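Clukia Pal – módulo de captura de demostraciones en simulación

Última actualización: 29 de octubre de 2020

Pal registra episodios de manipulación teleoperada para entrenar políticas por imitación. Guarda vídeo de muñeca, posiciones articulares y apertura de pinza a 15 Hz, con un máximo de 50 episodios por sesión. Los intentos fallidos se conservan con su etiqueta – el filtrado se hace al exportar.

Requiere el simulador Grisine, versión 31 o posterior. Licencia por puesto; incluye 5 escenas base.
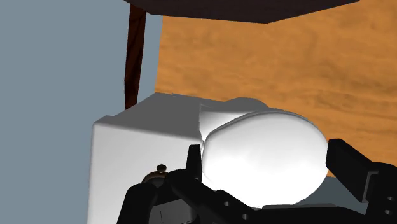 La vista de muñeca se renderiza en el mismo paso que el estado articular. Conviene revisar la exposición antes de grabar: con un objeto blanco brillante junto a una caja clara, como en esta escena, el contorno pierde contraste entre los dedos negros.

Contacto técnico: Fiifi Appiah, Mellside.

Compartido 31 veces · 5 comentarios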